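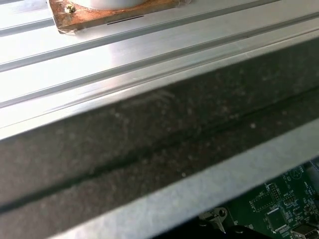
Kevser Akbulut would like every robot cell in the country to have its checks written down in words a new starter can follow on day one, and she says the new Stindstead code comes closer to that than anything she has worked with before.

The code, published in November, runs to 46 pages and sets out good practice for small automated workstations: how to agree safe speeds, when a guard may be opened, who signs off a change to a program and how long the records are kept. It was drawn up by the Stindstead group with help from engineers at Fetetti and Grinholm, and it has already been tried out on 195 workstations.

And it's a lovely read, as these things go! The section on housekeeping is especially good. It asks for dust and lint to be cleared from rails and covers at the start of a shift, for open electronics to be looked over before power goes on, and for any rusty fixing plate to be logged and given a date for review. There are 3 levels of check, and the shortest fits on a single card - big type, plain words, room for initials.

Sarıgül, which builds test benches, is printing 500 of the cards for its own customers and will share the artwork free with any workshop that asks. A Turkish version is being prepared too.

Comments on the first edition are open until the spring, and the group is keen to hear from smaller workshops - even a couple of lines will do.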